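Wednesday at the Gresta open day

I took the afternoon off in June and drove out to Gresta, where the robot lab lets people in twice a year. The line was short. Parking cost 2 dollars.

Ulla Lehtinen ran the drinks table. Her group has been teaching an arm to pour, and she said they had gone through 700 practice pours before letting visitors near it. Yeison Ospina handled the laptop and didn't talk much. I stayed for 50 minutes, longer than I stayed at the welding cell next door, which was behind glass and loud.

The job was orange juice from a glass pitcher, with a paper cup and a slice of lemon on the rim.

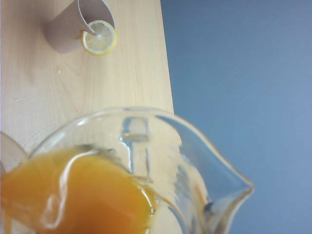
Can visitors run the arm themselves?
Only at the morning session, and you have to sign up at the front desk first.

I missed that, so I'll go earlier next time. The next open day is in the fall.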